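Gripper pair upkeep, Levness bench – progress report for the Bidstead fund
2021-01-29

Hello again, and thank you for being patient with me over this one. I promised you a report once the new maintenance routine had been running long enough to say something useful about it, and I think we're there now. It's mostly good news, with one overspend that I'd like you to hear from me first (it's further down, please don't skip to it!).

To recap, your grant pays for the upkeep of the pair of hand-held grippers at Levness: pads, pins, charging, storage, and my time with the hex keys. When I last wrote, in May, we had no proper schedule. We used them until something felt wrong and then I took them apart on whatever surface was free. I had a biscuit tin of spare screws and very little idea which screw belonged where.

What we have now is a service sheet for each gripper, filled in by hand and kept in a folder. Every 600 grasps the gripper gets a short check: wipe the pads, work the jaw open and shut, feel for play at the pivots, look at the charging contacts. At 2000 grasps it gets the long one, with the linkages off, the pins cleaned and the pads changed whether they look tired or not. I picked those two numbers after going back through my old notes, and they seem to be holding up. The short check takes me five minutes if I'm not interrupted. The long one is 55 minutes, and I've stopped pretending it can be squeezed in before lunch.

The pads have been the biggest job. Our first batch had a habit of lifting at the tip, just slightly, and you wouldn't spot it by looking. You'd notice it when a slippery wrapper slid out sideways and you blamed yourself. I changed to a different adhesive and started leaving the pads clamped overnight before use, and I haven't had one lift since. I also now change both pads on a gripper together. Changing one at a time saved a little money and cost me a lot of fiddling, as the new pad always met the old one a hair off centre.

Pivot pins next. You may remember I asked for money to replace the lot. I ended up replacing fewer than planned, as most of the stiffness came from grease that had picked up fluff and cardboard dust. I now use a dry lubricant and much less of it. The jaws move more freely and my fingers are cleaner, so everyone's happy.

After any long service I do a handling test before the gripper goes back into use. It's very simple: a box, a few packets of different sizes, both grippers working in the same space. I like sweets and snack packets for this. The big crinkly ones show me whether the jaw closes evenly, and a small wrapped sweet lying flat on cardboard is a really mean little target. If the tips are even slightly out of line, you end up chasing it round the box.

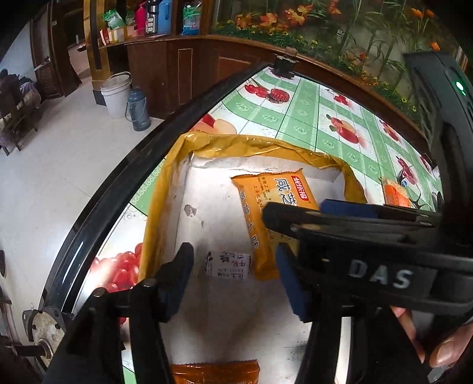 Handling test in the cardboard box: jaws open either side of a small wrapped sweet, with the second gripper reaching in over the orange packet.

I score each test on the service sheet as pass, pass with a grumble, or back to the bench. The middle one was a joke at first, but it's become the most useful column. A grumble about the same thing twice running has nearly always meant a pad or a pin was on its way out, and I'd much sooner catch that on a packet of snacks than in the middle of a long session.

Working two grippers in one small box has also taught me something about setup. If both are zeroed on different surfaces they disagree about where closed is, and the person holding them feels it straight away as one lazy hand. So I now zero them one after the other, on the same flat block, with the jaws empty and the pads already wiped. I've written that up as a half-page sheet and taped it inside the storage case lid. The case itself still wants better foam, by the way. The cut-outs are a bit tight round the jaws and I don't like forcing them.

Now the money. Pads and lubricant came in under budget. Pins came in well under, for the reason above. Charging leads went over, and that's my fault. I bought the cheap ones from Carrillo, they went loose at the plug, and I had to buy again from Wurkau at nearly double the price. The Wurkau leads have been fine. I've covered the difference from what was left in the pins line, so I'm not asking for anything extra, but I would like your agreement to that in writing for my records.

Still to do: the foam, a second set of hex keys (mine are rounding off), and a proper look at a faint click in one of the grippers. It comes and goes. I've had the linkage apart for it twice and found nothing I could point at, and it passes the handling test every time, so for now it's down as a grumble. If it's still there at the next long service I'll swap the whole finger assembly and keep the old one for spares.

I've put copies of the service sheets in with the receipts. Apologies for the handwriting on the early ones – it does improve. Do ring if any of the figures don't add up at your end.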